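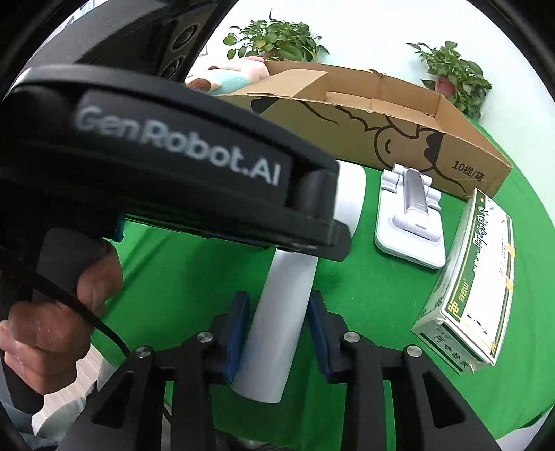

Blue pads on either side of the white handle, with the folded stand and the medicine carton waiting on the green cloth.

So I've been swapping gripper pads again! I know, I know, I said last month I was finished with this, but then Valentin Mocanu wrote to tell me the softer set from Vadalia was worth a try, and I have very little willpower when it comes to small rubbery parts.

The handle is my favorite test because it's smooth and round and it loves to roll. If I come at it on a slant, the pads touch it at different spots top and bottom, and I can feel it wanting to twist. My old hard pads managed 47 good grabs out of 90. The blue ones got 68, same handle, same cloth, same slightly impatient me holding the grip.

Cartons are another story. The clear wrap is slippery, and if I squeeze near a corner it slides (the Rulov pads I tried in September were better at that, but they wore out fast). Flat things like the stand are mostly about getting a finger under the edge, so the pads hardly matter.

Next I want to put the blue set through 500 squeezes and see if the faces get shiny. If anyone has tried the Ots ones, tell me how thick they are, please!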